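How to Block a Knitted Jumper So It Fits the Way You Meant It To

I put off learning to block for years. I'd cast off, sew in the ends, pull the thing straight over my head and then wonder why the hem flipped up and one sleeve seemed to belong to somebody else.
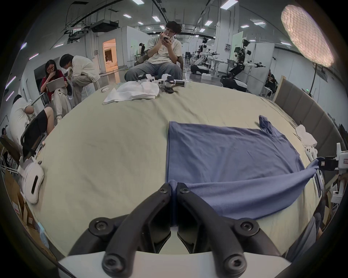
My first proper go was on a plain raglan called Tomoana, knitted in a wool and nylon mix from Mernine, and the difference was so enormous that I went back and did every jumper in the cupboard over the following fortnight. So if you've got a finished jumper sitting there looking a bit lumpy, please don't unravel it yet! Give it a bath first.

What you'll need

A clean basin or sink
Wool wash (or a tiny squirt of baby shampoo)
Two big bath towels
Foam play mats or a spare mattress
Rustproof pins
A tape measure
Your pattern, open at the page with the finished measurements

The pins do need to be rustproof. I used ordinary dressmaking pins on a cream cardigan once and it still has a row of little orange dots along the button band.

Step 1: Write down your numbers

Before anything gets wet, look up the finished chest, body length, sleeve length and the width across the back of the neck. I scribble mine on a sticky note and stick it to the wall. Remember that the chest measurement in a pattern usually goes all the way round, so halve it for a jumper lying flat. I forgot this on my second one and spent ages trying to stretch a medium into something a horse could wear.

Step 2: Soak it

Fill the basin with cool water, add the wool wash and swish it about, then push the jumper under gently until the bubbles stop coming up. Leave it for 31 minutes. That's a silly number, I know, but Kylie Goodwin taught me and that's what she sets her timer to, so now I do too. Twenty would be fine.

If you've used a strong red or a dark blue, keep an eye on the water. A bit of colour coming out is normal, but if it looks like squash, lift the jumper out and rinse it in fresh cool water until it runs clear. For stripes with a pale colour next to a dark one, I put a colour catcher sheet in as well.

Step 3: Get the water out

Let the water drain away with the jumper still in the basin, then press down on it with flat hands. Don't wring it, and don't pick it up by the shoulders! Wet wool is heavy and it will grow in front of your eyes. Scoop the whole lot up from underneath like a sleeping cat.

Spread it on one towel, roll the towel up like a Swiss roll and stand on it. Then do it all again with the second towel. My Tomoana has 358 stitches round the yoke at its widest point and it held a shocking amount of water, so I ended up pinching a third towel from the airing cupboard.

Step 4: Lay it out and pat it into shape

Put the jumper on your mats and start with the body. Get the side edges straight, then check the chest against your sticky note. After that do the length, then the sleeves, then the neck. Pat and nudge with your palms and only pull if you really have to. I like to fold the sleeves in at a slight angle so there's no hard crease at the underarm.

Leave ribbing alone - cuffs, hem and neckband should be pushed together so they keep their spring. If you stretch ribbing out while it's wet it tends to stay that way.

Step 5: Pin (a bit)

For stocking stitch I pin only the corners of the hem and the tops of the shoulders. Lace wants a lot more, and cables hardly any. If you can see little points where the pins are, you've pulled too tight, so take them out and ease the edge back.

Step 6: Leave it be

Mine usually takes 2 days in the spare room with the window open, longer in a damp July. Turn it over once the top feels dry. Keep it away from radiators and don't put it on until the underarms are dry right through, as they're always the last bit.

A note on acrylic

Acrylic won't hold a wet block the way wool does. You can set it with steam, holding the iron well above the fabric and never letting it touch, but try it on your tension square before you go near the jumper. Once acrylic has been overheated it goes limp and shiny and you can't get it back.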